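Eighteen months of sitting still

I started meditating in May of last year, or started again, if you count the six weeks in my twenties when I had a cushion and a candle and gave up both. A few people who read this blog have asked how it has gone, so I am putting it all in one place.

What got me going was a second-hand book called The Quiet Floor, from a small press called Skova. I paid more in postage than I did for the book. It runs to 528 pages, a lot for a book about saying very little, and I have read perhaps two thirds of it. The author studied with a teacher known only as Stergiou and quotes the teacher's talks at length. The talks are the best part. The chapters in between are slow, and there is a long stretch on the seven kinds of attention that I skipped and have not gone back to.

The central idea is simple enough. You sit down and notice that there is someone noticing. You don't try to improve that someone, or get rid of it, or give it a name. When you lose track, you begin again. Stergiou calls this "returning to the floor", hence the title.

What I do

I sit for 18 minutes in the morning, before breakfast. The book says twenty. I tried twenty and kept looking at the clock near the end, so I took two off and the looking stopped. I use a kitchen chair. My knees won't do the floor any more, whatever the title says.

For the first few minutes I count breaths. After that I leave the counting alone and listen to whatever is there, usually the boiler and the neighbours' dog. Some mornings I spend the whole time planning lunch. I used to write those off as wasted, and I don't now, though I couldn't tell you when that changed.

In the evening I read a page or two and write a line in a notebook. The lines are dull. "Tired. Sat anyway." "Thought about the car." I looked back over them last week and found I had written "Thought about the car" on four nights running.

The retreat at Ukau

In the autumn I went to a retreat at Ukau House. It cost £595 for five nights, meals included, and there were 16 of us. I had never paid that much to be quiet and I was cross about it for most of the first day.

We kept silence from supper until lunch the next day. Nothing much happened until the third afternoon, when I was peeling carrots in the kitchen and noticed that I wasn't waiting for anything. It lasted until the carrots were done. I have read accounts by people who saw light or wept for an hour, and mine was carrots, but I think about it often.

The food was good. The beds were narrow and the hot water ran out early, so take the first shower if you go.

Working and paying attention

The harder question for me has been what to do with the rest of the day. I work at a desk, and a morning sit wears off by the second email. The book suggests picking one ordinary action and using it as a bell. I chose reaching for the mouse. Each time my hand goes out to it, I take one breath before I click. I forget far more often than I remember – and on busy days I forget altogether – but it has made me slower to send replies I would regret.
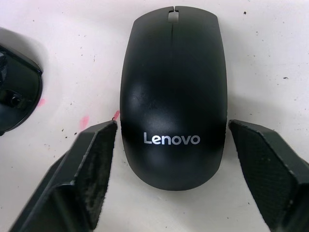 Where I have doubts

I don't go along with everything in the book. The author says that once you see clearly who is looking, fear drops away for good. Mine hasn't. I was frightened at the dentist in the spring in the same way I have always been frightened at the dentist.

I am also wary of the Gindano groups, which use the same book and meet online. I joined for a month. The people were kind, but there was a lot of talk about levels and who had reached which one, and I came away feeling as I used to after school sports day. Others may get on with it better.

For now I am keeping to the chair and the notebook. I have started the last third of the book, and Ukau has a weekend in the new year that I may book if the car passes its MOT.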